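Grudeck desk lamp review: two months of evenings with it

I bought the Grudeck in March after my old clamp lamp finally gave up. It had been dying for a year (the neck drooped a little more each week until I was basically lighting my own knees), so I can't say I was rushed into it. I read a lot of reviews, ignored most of them, and went with the one my neighbor Helju Rätsep has on her sewing table because I'd sat under it and liked it. Very scientific!

So, what do I use a lamp for? Mending, mostly, and letters, and the jigsaw puzzles my sister mails me every time it rains where she lives. I sit down after supper and I'm usually there till 10, sometimes later if there's a zipper involved. My eyes aren't what they were, and the ceiling light in that room is one of those yellow domes that makes everything look like soup.

Setup took me 14 minutes, and I'd guess half of that was getting the plastic wrap off. The post goes into the base, you tighten one screw from underneath, the head clicks on, done. The instruction sheet is all drawings and no words. I had the head on the wrong way the first time and didn't notice until I was sitting in front of it wondering why the wall was so nicely lit.

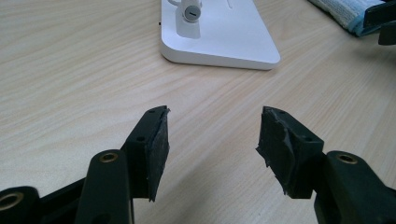
The light itself is lovely. I'll say that before I start complaining. It's even and wide, so you don't get that bright circle in the middle with gloom all around it, and there are three settings for warmth. I leave it on the middle one. The coolest setting is great for telling navy thread from black, which used to be a job I saved for Saturday mornings by the window, and the warmest one is pretty but makes me sleepy. It doesn't flicker, at least not that I can see, and my husband, who complains about every bulb in the house, hasn't said a word.

Dimming works by holding your finger on a little touch spot. Hold it and the light slides down, let go, hold it again and it slides back up. I wish it were a plain knob. About one time in five I tap when I mean to hold and the whole thing goes off, and then I'm sitting in the dark with a needle in my hand. Helju says I press too hard. Maybe so, but hers is the older model and has a proper switch, so I don't think she gets a vote.

Now the base. It's steady enough for normal life. You can bump the table and it stays put, and I've moved it back and forth a hundred times without tipping it. But it takes up more room than I expected, and when I've got a big piece of fabric spread out I'm always working around it. A clamp would suit me better. Grudeck sells one separately, and for what they charge I could nearly buy a second lamp, so no thank you.

The cord is a decent length. I run mine down behind the table and it reaches the outlet with some slack left over. The power brick is chunky, though, and hogs two spots on my strip.

I did try a couple of others before settling. The Predico was cheaper and the light was fine, but the neck squeaked every time I moved it, and I move it constantly. Back it went. The Vedow was the fancy one, with an app (an app! for a lamp!), and I never got past the screen where it wanted my birthday. If you like that sort of thing you might love it. I want to sit down, press something and see my stitches.

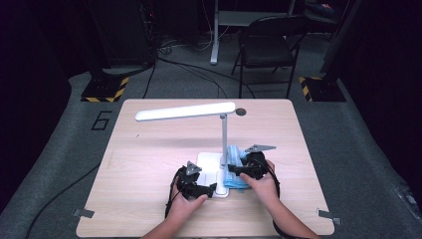

Cleaning is easy. I go over it with a barely damp cloth once a week and dry it after, and so far no yellowing and no sticky patches. White does show every bit of lint, which matters if you sew, and I had a whole fuzzy fringe on mine after hemming some flannel curtains.

One more grumble: it remembers the brightness you left it on but forgets the warmth. Every evening it comes back on the cool setting and I have to tap over to mine. Small thing, but I do it every single night.

I wrote to the company about that and got a very polite answer from an Ojārs Kalniņš, who told me it's how this model is built and there's no way to change it. Fair enough. He did answer quickly, and he offered to send me a spare screw for the base when I mentioned I'd nearly lost mine down the floor vent.

Would I buy it again? Yes, I think I would, though I'd wait for a sale. If you need a small base or you hate touch controls, try one in person first. I'm giving it four stars, and it would be four and a half with a knob.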